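Marulanda Shop Shelving, gray, wall unit

Item 875 - in stock, delivered flat in 2 cartons

Marulanda is our shelving for small shops, kiosks and staff canteens. It was made for places where the same wall must hold heavy bottles and light snack bags, and where the shop is cleaned every evening.

The front lip of each shelf is rounded, so customers do not catch their sleeves on it. Price labels slide into the strip from the side and you can change them with one hand. The back panel is closed.

Assembly takes two people and one rubber hammer. Please put the baseboard last, after the unit is level. If your floor is old, ask us for the adjustable feet (sold in bags of 16).

Shelves can be moved up or down in steps of 6 cm. We advise to keep tall bottles on a shelf with free height above, and chip cans and bags lower, where children also can choose. 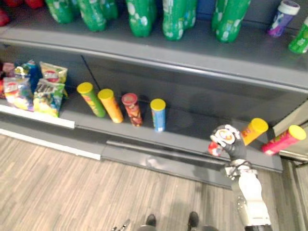 Arlindo Araújo writes that he ordered the unit for his kiosk in March and that the label strip was a little stiff in the first days, but the shelves stay straight under full soda bottles. He would like also a narrower model. We have passed this wish to Lindumov, who makes the metal parts - the answer will come on this page.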